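July 2026
Hanne Kokkonen

Continued with the comparison of the hands today. The Irono hand is now on the right arm, and the old two-finger gripper from Miranda is in the drawer until I need it again. Mounting took longer than in May, because the adapter plate has 6 holes and the manual shows them from the other side. I wrote it with marker on the plate, so please do not clean it off.

First impression: the fingers close softly, much more softly than the Miranda jaws. I like this for thin boxes. For crates I am not so sure. When the fingers must go under the rim, the longest one arrives first and pushes the crate back a little before the thumb has contact. I reduced the closing speed to 22 percent and it became better, but then one cycle is slow.

The wrist camera I left at the same angle as with the old gripper. I think this is not good for a hand with joints. The hand and the arm take a lot of the view, and of the blue rack I get mostly the lower part.

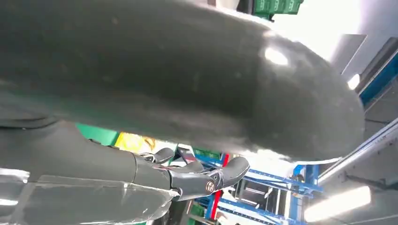 Nemwood thinks the camera should not be at the wrist at all for this hand. According to him, we had the same trouble at Gustadgate, and there they lost 2 weeks with brackets before they moved the camera to the rack side. He would also like to know whether the exposure was locked, as the lamps in that hall made the automatic mode jump each time the arm turned.

It was not locked. I did lock it after lunch and made the same reach 3 more times. The exposure value stays now, but I did not yet compare the detections, so I write no result here.

About moving the camera: I would first try a longer bracket, tilted to the outside. If we go to a fixed camera, the calibration must be done again for both hands, and the old Miranda numbers are then useless for comparison. I prefer to keep them.

Still open: the cable of the hand is tight when the wrist is fully turned. I limited the last joint in the controller for now. The limit is saved in the Irono profile only, so check which profile is loaded before you run anything.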